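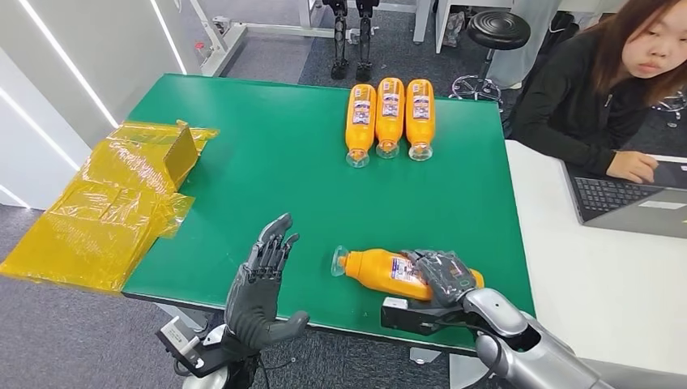
Guardá-las deitadas só dá certo se a tampa vedar mesmo, foi o que respondeu o primeiro utilizador, antes sequer de perguntar que garrafas eram. A pergunta completa vem a seguir.

Pergunta
Garrafas de plástico deitadas ou em pé na prateleira?
Categoria: Casa e arrumação > Despensa
Visualizações: 2.804

Tenho uma despensa estreita e compro garrafas de plástico em quantidade, quase sempre iguais, cor de laranja com rótulo branco e roxo. Em pé não cabem na prateleira de cima e na de baixo já estão os frascos. Comecei a deitá-las lado a lado, com as tampas viradas para fora, e ocupam muito menos espaço em altura. O problema é que, quando tiro uma, as outras rolam. Já me caiu uma ao chão e ficou com o gargalo amolgado.
A prateleira é uma Kendholm lisa, sem rebordo. Vale a pena comprar um suporte ou há maneira mais simples? E faz mal ao conteúdo ficar deitado durante semanas?

3 respostas

Resposta 1
Só dá certo se a tampa vedar. Experimenta deitar uma em cima de papel de cozinha durante a noite e vê de manhã se há mancha. Se houver, em pé e acabou.
Eu tenho as minhas em pé no chão da despensa, dentro de uma caixa.

Resposta 2 (marcada como útil por 16 pessoas)
São duas questões diferentes.

Quanto a rolarem: o que segura uma fila de garrafas deitadas são as pontas. Encosta a primeira à parede lateral da despensa e põe um calço do outro lado. Pode ser uma ripa colada com fita de dupla face ou um frasco pesado. Uma base antiderrapante por baixo também ajuda — daquelas de forrar gavetas, cortada à medida. Uso a da Stonell, mas qualquer uma com textura de borracha faz o mesmo. Tira sempre a garrafa da ponta do calço e volta a encostar o calço às que ficam. Se tirares do meio, rolam na mesma.

Não faças segunda camada sem suporte. Com quatro garrafas por fila a coisa aguenta, mas as de cima abrem as de baixo assim que alguém mexe.

Tampas para a frente está certo. Vês logo se alguma está mal fechada e pegas na garrafa pelo corpo depois de a puxar um pouco. Não puxes só pela tampa, principalmente se já foi aberta.

Quanto ao conteúdo: fechadas de origem, em geral não há problema. Confirma o rótulo, porque alguns produtos dizem expressamente para guardar na vertical, e nesse caso segue o rótulo. Depois de abertas, em pé. O plástico fino também cede com o calor, por isso evita a prateleira junto ao forno ou à caldeira.

A do gargalo amolgado gasta-a primeiro e deixa-a em pé.

Resposta 3
Comprei um suporte Skokusberg para isto em fevereiro e devolvi. As divisões eram para garrafas de vinho e as de plástico, mais curtas, escorregavam para trás. Mede o diâmetro antes de comprar seja o que for. Agora uso um tabuleiro baixo com rebordo, puxa-se como uma gaveta.

Comentário de quem perguntou
Obrigado. Fiz o teste do papel e ficou seco. Pus a base de borracha e uma ripa na ponta, por enquanto não rolam. O rótulo não diz nada sobre a posição. O tabuleiro fica para quando mudar os frascos de sítio, que a prateleira de baixo tem mais fundo.

Comentário
Que espessura tem a ripa? A minha prateleira também é lisa e tenho medo que passem por cima.

Perguntas relacionadas
Como tirar cola de fita de dupla face de uma prateleira
Forro antiderrapante: lavar à mão ou à máquina?
Caixas Yang empilháveis, aguentam peso?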